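Prider Navy Serving Tray: two months in

Reviewed by Efua Asamoah

I have bought a silly number of trays in my life. Bamboo ones that warped, a wicker one that shed little bits all over the couch, a mirrored one my aunt loved that I was scared to put anything on. So when my neighbor Mbali Motaung offered me first pick from a box of kitchen things before her move in June, and there was a navy blue Prider tray sitting right on top, I grabbed it before she finished her sentence. Then I liked it so much that I went out and bought a second one with my own money, which is the one I'm reviewing here (same model, same color, and the newer one came in a nicer box).

First thing you should know is that it's plain. No handles, no pattern, no cutesy saying about coffee. It's a dark navy rectangle with rounded corners and a rim that goes all the way around. I was worried it would look like something from a school cafeteria, but the blue saves it. Put anything bright on it and it looks like you tried! I have a red patterned plate with a big teal flower on it that has never matched a single thing I own, and on this tray it finally makes sense.

Size is where people will disagree with me. I can fit a plate and a glass and that's pretty much dinner sorted. If you want to carry a pot of tea, two mugs, milk and a plate of cookies, buy something bigger – the Zendura one is wider, and my friend Katalin Barta swears by hers. I found it awkward to get through doorways, but she has a bigger house. For one person eating lunch at a desk or in front of a show, the Prider is about as big as I'd want.

Day to day, I use mine as a landing spot more than a serving tray. The plate and the clear cup live on it between meals, and when I want the table back I move the whole lot in one go. I've got a red mesh basket for the stuff that collects around it, and I've been getting better about bagging up trash as I go instead of leaving it until the evening. 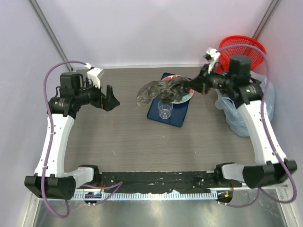
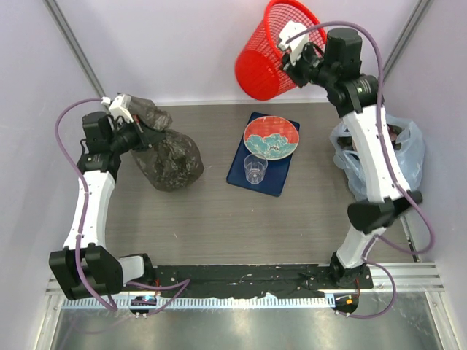
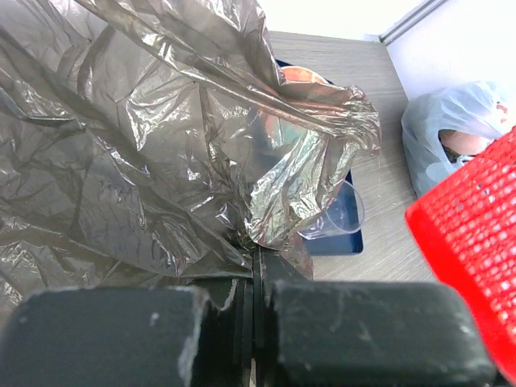 The navy tray in all three, with the black bag across the plate in the first and the red basket up above it in the second.

Now for the grumbles. The finish shows everything. Crumbs, fingerprints, that chalky ring you get under a glass if you have hard water like we do. A damp cloth takes care of it, but you'll be doing it a lot, and if you let it air dry you get spots. I dry mine with a dish towel and it looks new again. The care card says it can go in the dishwasher on the top rack, only it doesn't fit on my top rack, so I can't tell you how that goes.

Second grumble – it's slippery. A plate with a smooth bottom will slide if you tip the tray even a little, and a light plastic cup is worse. I lost half an iced tea on the stairs the first week. I cut a piece of that rubbery shelf liner to fit the bottom, and that fixed it, though of course then you're covering up the pretty blue. I take the liner out when people come over.

Scratches, I've been pleasantly surprised. I'm not gentle. I've dragged a plate across it plenty of times and dropped a fork on it more than once, and there are a couple of faint marks you can find if you hold it up to the window. The older one from Mbali has a few more and it still looks perfectly fine on the table.

I paid 20 dollars for mine, which felt fair. I've seen it go for less when the stores clear out their summer stuff, so if you aren't in a hurry, wait. It also comes in a cream color that I would not trust anywhere near spaghetti sauce.

One more thing about storage. It stands up nicely in the gap between my fridge and the wall, and two of them stack flat with hardly any extra height. My old bamboo one had those raised handles and took up a whole shelf by itself, so that was a win for my tiny kitchen.

I'd give it four out of five. I took a point off for the sliding, and if Prider ever makes one with a grippy base I'll be first in line. Kálmán Boros asked in the comments on my basket review whether the tray is deep enough to catch a full spilled glass. A small one, yes, if you keep it level. A big one, no, and I have the carpet to prove it.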